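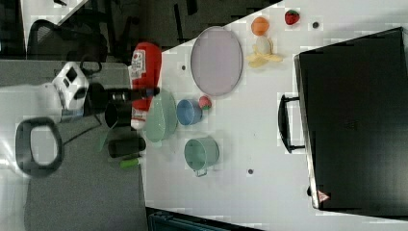 When should you start talking to your parents about getting help at home?

Earlier than feels polite. My sister and I waited until Mom had a fall, and then we had to do all the talking in one week, in a hospital hallway, on bad coffee. If your mother or father is still doing fine and you can have this chat over lunch, have it over lunch!

So, a bit of background. Mom lives in Zillham, in the same house she's had since I was in third grade, and she does not want to leave it. She told us so very clearly. I live 62 miles away and my sister is farther, and neither of us can be there for every meal and every pill. What we ended up with is a home aide, and I've had so many emails asking how we found her that I'm just going to write it all down.

We talked to 3 agencies. The first one never called back. The second sent a very nice man with a very thick folder, and I still couldn't tell you what an hour of care costs there. The third put Asabe Nnaji on the phone, and she asked me what time Mom likes to get up. I hadn't been asked that by anybody! (She gets up at 9, by the way, and heaven help you if you run the vacuum before then.)
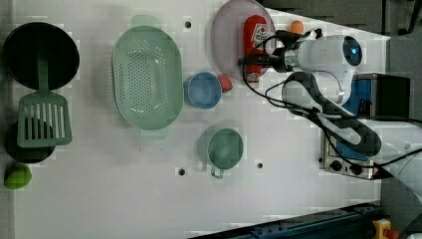
Asabe came out on a Tuesday to meet Mom, and she talked to Mom the whole time and hardly looked at me, which I loved. They went over what Mom can do by herself, what she'd like a hand with, and what she flat out refuses. Showers were in the refuse pile. We left them there for a while. By January she'd changed her mind on her own, and I'm pretty sure if I'd pushed it we'd still be arguing.

The aide who comes now is Titilayo Ibrahim, and she does mornings, four days a week. She gets breakfast going, checks the pill box, and they take a slow walk to the corner if the sidewalk is clear. Mom grumbled for almost 2 weeks. Then one evening she called me to complain that Titilayo had the day off.

Food was a whole other thing. Mom had been living on toast, and I only found out by looking in her fridge. Now she picks what they cook and Titilayo does the lifting and the chopping, and Mom bosses her around from the kitchen chair. She puts ketchup on eggs. I've stopped commenting. 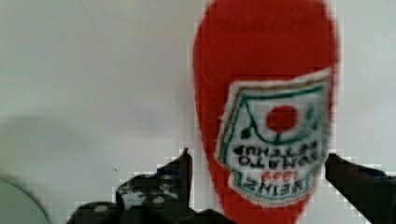
Ketchup, label upside down

Money, since you all asked. We pay by the hour and Mom's savings cover most of it. My sister and I split the rest. I'd tell anyone to get the rates in writing, and to ask about weekends and holidays before you sign, as ours are higher and I missed it on the first bill. Ask what happens when the aide is sick, too. Our agency sends Mervin McKinnon as the backup, and Mom thinks he makes better coffee than I do.
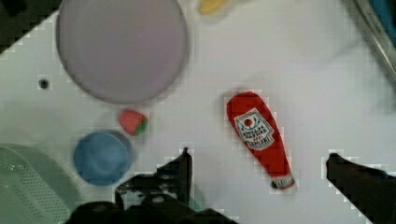
What I'd ask on the first call

Who will be coming, and can we meet them first?
How short can a visit be?
Do you charge for travel time?
Who do I call at ten at night?
Can we switch aides if it isn't a good match?

I kept the answers in a notebook by the phone and I still add to it. Next on my list is the bathroom, where Mom has finally agreed to one grab bar, as long as she gets to choose the color.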